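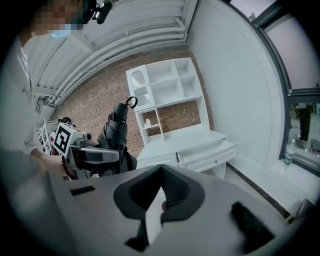

Surgical mask in light blue, worn with a white long-sleeved top.

Flarnura Disposable Surgical Masks, Ear Loop

Category: Workplace Supplies > Face Protection > Disposable

Flarnura ear loop masks are intended for general use in offices, schools, workshops and reception areas where staff are required to cover the nose and mouth. Each mask has three layers, a bendable nose strip and flat elastic loops. The masks are supplied non-sterile and are meant for single use.

Pack sizes
The standard box holds 40 masks. Boxes may be ordered singly or by the carton, with 16 boxes to a carton. Institutions on a standing order may mix light blue and white boxes within the same carton, provided the request is entered in the notes field at checkout. Color requests cannot be changed once a carton has been sealed.

Sizing
One adult size is offered. The Dremorell range, listed separately, includes a smaller mask with shorter loops and may suit wearers who find the adult size loose at the cheeks. Customers fitting out a mixed group are advised to request samples of both before placing a carton order.

Wearing and disposal
Wash or sanitize hands before handling the mask. Place the nose strip at the top, colored side facing out, and press the strip to the shape of the nose. The lower edge should be drawn under the chin. Replace the mask if it becomes damp, torn or soiled. Used masks belong in a lined bin with a lid and should not be placed in paper recycling.

Storage
Keep boxes closed, in a dry room and out of direct sunlight. Storage temperature should not exceed 30°C. The lot number and use-by date are printed on the base of each box – please have both available when contacting us about a delivery.

Ordering and delivery
Orders are shipped from the Vundon warehouse. Cartons ordered under the previous item code, which was retired in September, will be filled with the current product at the price originally confirmed. Orders of 800 boxes or more are delivered by pallet and require a loading dock or level ground-floor access. Opened boxes cannot be returned.

Related items: Huang wall-mounted box holder, single and double; Dremorell small-fit mask; lined pedal bin.

Page last revised January 20, 2021

We use cookies to remember your basket and delivery region. Accept | Manage settings

Contact Customer Service | © Flarnura Workplace Supplies. All rights reserved. | Back to top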